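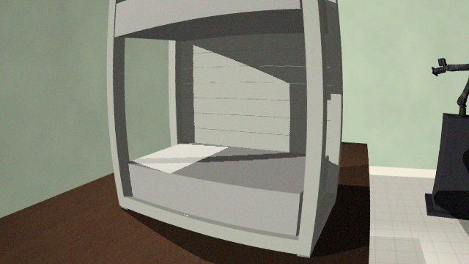 Gripper trials move to the simulator, shelf first

Posted 30/04/2021 by Reece Stockdale

The Rakport group in Fliltusbridge has started its side-by-side test of two grippers, and the first round is all in simulation. No hardware until the numbers settle, says Freya Sugden, who is running the comparison.

Two candidates. The Yeoman, a plain parallel jaw, and the Fivix, which has longer fingers and a softer closing action. Same simulated arm for both, same controller, same shelf. Each gripper gets 500 placing attempts on the lower shelf, then another 200 with the lighting changed between runs.

The lighting is the part people keep asking about. Hard light, sharp shadows with stepped edges across the shelf, a bright patch on the left. Sugden wants it that way for now. "If the camera side can't cope with a shadow in the simulator I don't want to find out on the real arm," she said.

Early results, and they are early: the Yeoman is quicker, the Fivix bumps the uprights less. Mattes Dreßler, who wrote the controller settings, puts most of the Yeoman's bumps down to the approach angle and has asked for 18 extra runs with the wrist turned before anyone draws conclusions. He'll get them.

Camera placement still not settled. Declan Ellwood tried a high view in Febuary and lost sight of the fingertips under the upper shelf too often. A lower view is in now. He is also looking at a second camera on the wrist, but that slows each run and the group only has so much computer time.

Objects for the test come from a list of 12, mostly boxes and bottles, plus one soft bag that neither gripper likes much. Barry Bramwell would like the bag dropped from the scoring. Sugden would not. It stays in, scored seperately.

Next up is the round with changed lighting, then a short set on the real arm using whichever gripper comes out ahead. Full tables go up on the project page when both sets are finished. Questions about the scoring to Bramwell, anything on camera views to Ellwood.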